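Review: Plernwood Sermon Planner, one year plan

Posted 23 July 2018 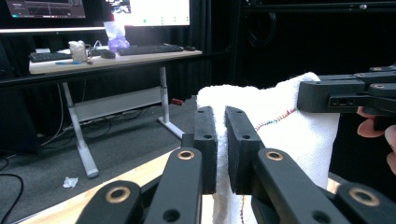

Is it worth paying for if you only preach twice a month?

Probably the free tier will do you fine. The paid plan starts to make sense when more than one person is in the pulpit, or when your music people need to see the texts well ahead of you.

OK so. Quick background, I promised this review back at Easter and it's late. We're a mid-size congregation in Otham, three of us share the preaching, and until last fall our planning was a shared spreadsheet with colored cells that meant something different to each of us. Purple was either Advent or "guest speaker." I still don't know.

We signed up for Plernwood last September. Paid for the full year, no discount, nobody gave me anything for writing this.

Setup

Took me an evening. You pick a lectionary or you pick none, you put in your service times, you invite people. Importing the old stuff was the painful part. It wants a very particular kind of file and the help page shows an older version of the screen. I had 600 old sermons in folders and got most of them in. The ones with a colon in the title came through as two sermons, one of them blank. Fixed by hand. Grumbled.

What I use every week

The series view. You see the whole series in a column, text, working title, who's preaching, status. Drag one down and the rest shift. We had a snow cancelation in January and I moved everything one Sunday later in maybe ten seconds, then remembered Lent doesn't move, and moved it back. It does warn you about that. Small yellow flag. I missed it.

The text history. Type in a passage and it tells you every time your church has heard it preached. Humbling. We've done Philippians 4 a lot. We had not touched Lamentations or Obadiah or most of Judges in all the years I loaded. That led to a good conversation between the three of us and a series on Ruth and Judges that people are still bringing up at the door. For me this is the best thing in the program and they hardly mention it on the front page.

Notes to the musicians. Works. They get one email, not nine.

What I don't use

The illustration library. It says 2,144 entries and I've read a good number of them. Lot of lighthouses. Lot of little boys saying wise things to their grandfathers. Several with no source given, and at least two that I've heard told as true by people who couldn't both have been there. If you're going to tell a story from the pulpit you need to know wether it happened. I'd rather have a tenth as many with a footnote on each. The search is poor too, I put in "forgiveness" and got a page on tithing.

The timer. It guesses sermon length from your word count. Told me a manuscript would run 30 minutes and I finished well short, but I talk fast. You can set your own pace somewhere, I haven't.

The prayer request module costs extra. We tried the trial and stopped. I wasn't comfortable with people's hospital news sitting in there next to the bulletin settings, and the permissions are all or nothing. Either you see every request or none. Needs work before I'd put anything private in it.

Versus Flandeck

We looked at Flandeck first. Prettier. Better on a phone by a long way, and the slides come straight out of the outline which Plernwood can't do at all. But it's made for one preacher with one screen behind him, and adding a second preacher felt like lending somebody your toothbrush. No text history either. If you're solo and do a lot of slides get Flandeck, I mean it.

Money

$90 for the year for our size. Less than we spend on coffee filters and candles. Canceling is done from the account page, I checked, no phone call needed. Exports everything as plain text which matters to me more than it should. Files outlive companies.

Gripes, fast

Logs you out in the middle of typing. It saved my draft every time but my heart can't take it.
No dark setting for Saturday nights.
Bible versions: the ones we use are there, the one our older members like is "coming soon" and has been all year.
Support is slow but they're real people and they answered the actual question.

So we're renewing. Three and a half out of five, four if they fix the import and clean out the lighthouses. I'll update this after Advent planning, we're starting that in September and I want to see how it handles the Christmas Eve services, last year it put all of them at the same time.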